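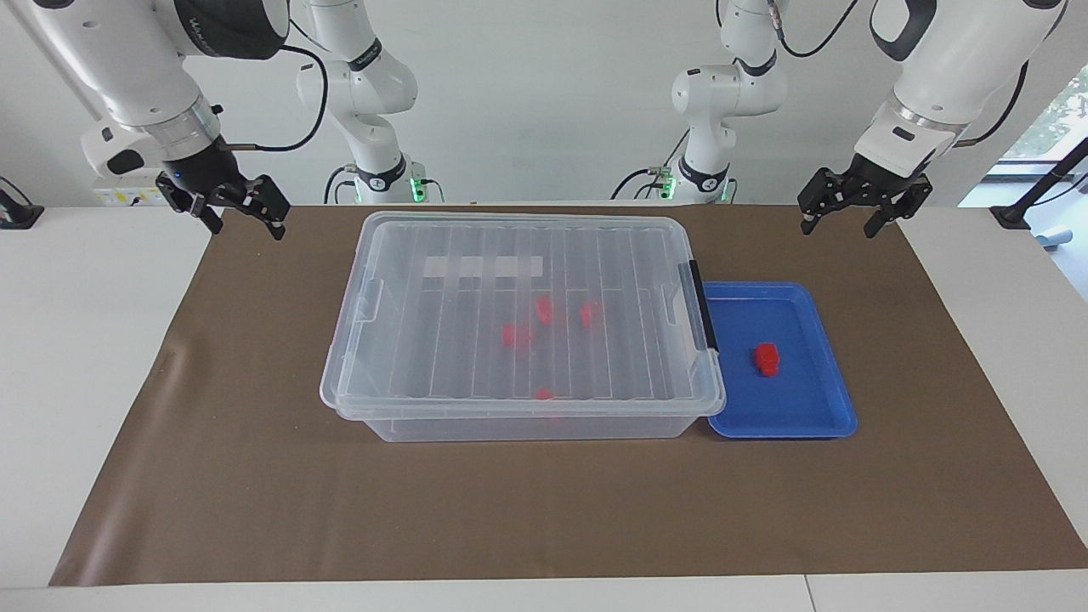
Small parts, clear boxes and a tray on the side

Posted Fri 1 May in Sorting and Storage

Kids' blocks, screws, beads, craft bits, fuses. They all end up in the same kitchen drawer sooner or later, and getting them out again takes longer than the job you wanted them for. These are the tips we keep coming back to for storing small things in lidded boxes.

Use clear plastic. A solid-coloured box looks tidier on a shelf but you will open four of them to find the one you want. With a clear box you can tell red blocks from grey washers at arm's length, even through a ribbed lid that blurs the outlines a bit.

Pick a lid that locks. A lid that only presses on will come off the first time the box is dropped. Look for a latch that clips over the edge, and work it a few times in the shop before you pay. If it's stiff when new it will usually ease up. If it's floppy when new, put it back.

Keep a shallow tray beside the box. Tip out or lift out what you need, put it in the tray, and close the lid again straight away. The raised rim stops things rolling onto the floor. A strong colour such as royal blue works well under red, white or metal parts — dark screws are easier to find on something pale. Set the tray hard up against the box so there's no gap for pieces to fall into.

Cover the table. Brown paper on a white tabletop saves it from scratches and glue. Buy it by the roll and cut a piece nearly as deep as the table. Tape the back corners only, so you can lift the front edge and funnel the leftovers into a bin. We used to put down newspaper, but the ink comes off on light-coloured plastic.

Leave the label until last. Many boxes have a pale strip on the lid for writing on. Live with the box for a week or two before you fill it in, as what goes inside tends to change. Use pencil or masking tape on a ribbed lid. Permanent marker bleeds along the grooves, and methylated spirits will take most of it off but can cloud some plastics, so test a corner first.

Don't fill to the top. Leave a finger's width under the lid. Overfilled boxes put strain on the latch, and that's the part that goes first.

Washing. Warm water, a drop of dish liquid and an old toothbrush for the ribs. Keep thin boxes out of the dishwasher, where the lids can warp. Dry them open overnight, upside down on a tea towel. Metal parts shouldn't go back in until the corners are completely dry.

Weight. We stop at 150 screws of the 40 mm size in a small box. It will take 200, but the base starts to bow when you carry it by one end.

Stacking. Heaviest at the bottom, same size on same size. Lids with raised ribs grip the box above fairly well, though smooth-bottomed ones still slide if the shelf gets bumped. A strip of non-slip drawer liner between them fixes that.

Colour-matched trays are handy if several people share the one table, one colour each.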